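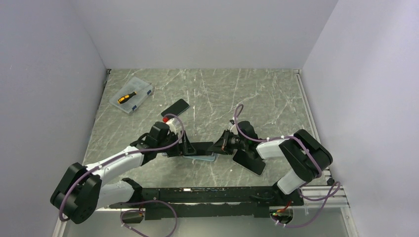

The black bracket and the flat device under it, on the gray marble-pattern tabletop.

Nyanda tablet stations - progress report to Vumamico
June 8, 2023
From: Edith Cusi, Ultden reading rooms

Hi Sanne,

You asked for something a bit longer than my usual email this time, so I've made coffee and I'm going to try to do it properly. Short version first: the bracket is settled, the tabletop is settled (finally!), we have 65 units delivered, and the Tutivberg branch is behind where I told you it would be. The rest of this is the long version.

Where the bracket stands

When I last wrote we were still going back and forth between the clamp style and the plain rectangular one. We went with the rectangular one, in black. I know you liked the look of the clamp, and so did I, but people kept tightening it with the tablet crooked and then calling someone over. With the rectangle you line up the edges and you're done. Ratih Pasaribu ran the comparison with the Monday homework group and a few of their grandparents, and the grandparents were much more decided about it than the kids were. One lady told her the clamp looked like something for skinning rabbits.

The thing I hadn't planned on was how many people would want to use their own phone in the station instead of our tablet. The opening was drawn up for a tablet and a phone rattles in it. Ratih cut some foam strips and stuck them inside two of the brackets and that works fine, it just isn't pretty. Nivaldo Magalhães is drawing a proper insert that slides in from the side. He showed me a first version last week and I managed to put it in upside down, so he's adding a little arrow.

Color: black stays. We did ask for a quote on gray to go with the tables and the minimum order was 226, so that was the end of that conversation.

The tabletop and the booth

I think you've only seen the samples. It's the gray marble pattern with the thin white veins, and the booth walls are that pale gray that goes slightly lavender depending on the light. Dilruba Nanayakkara picked both and I argued with her about the marble for most of a week. I thought it would look like a hotel bathroom. I was wrong, and she has been very nice about it, mostly. A black bracket is easy to find against it, and that matters a lot for our readers with low vision, who were the whole reason for the booths in the first place. On the old speckled tops we had people feeling around for the edge of the thing.

The walls on the left, back and right have made more difference than I wrote in the application. Video calls are the main use in the afternoons and people seem to relax once there's a wall beside them. We had a man call his sister for most of a Saturday morning and come out asking if he could book it again - you can't book it, but we're now talking about whether you should be able to.

One complaint so far about the walls: they mark. Pencil mostly, and something orange. A damp cloth gets it off if you catch it the same day.

Deliveries and what's installed

Of the 65 units delivered, 58 are in place and in use. The other seven are in the back office at Tutivberg, in their boxes, next to the radiator I keep walking into. The holdup there is electrical. The wall they were supposed to go on has one outlet, and it's behind the returns shelf. The electrician has been out to look and we have a date later in June. I should have checked that outlet before I gave you the spring deadline, and I've added it to the site visit sheet so it doesn't happen at the next branch.

Charging cables are the other sore point. We've replaced 11 of them. They aren't being stolen, they're being bent, always right at the plug, because people turn the tablet sideways without taking the cable out first. Nivaldo wants to move the notch in the bracket over to the short side. It's a small change to the drawing and I'd like to do it before the second order goes in.

Money

We're under on furniture and over on cables and small parts, and the two come close to canceling out. The spreadsheet is coming separately from Dilruba with the receipts. I'd like your okay to move what's left of the furniture line over to the phone inserts. If that needs a form, send me the form and I'll get it back to you the same day, I promise, unlike last time.

What people say

Ratih has been leaving a notebook beside the stations. Some of it is drawings of horses. The useful parts: people want the screen tilted a little farther back, they want a hook for a bag, and two separate people asked for a shelf for their glasses. The tilt we can do with a wedge. The hook is easy. I don't know about the shelf, we'd lose elbow room and there isn't much to spare once someone has a notepad open.

Next

Finish Tutivberg. Get the insert from Nivaldo and try it with as many different phones as we can borrow. Decide on the notch. Ratih would also like one more round with the grandparents, this time on the tilt, and I've said yes on the condition that she brings the cake again.

Come and see it if you're over this way - the afternoons are busiest, mornings are better if you want to sit at one yourself. Park at the back, the front lot is being dug up.

Edith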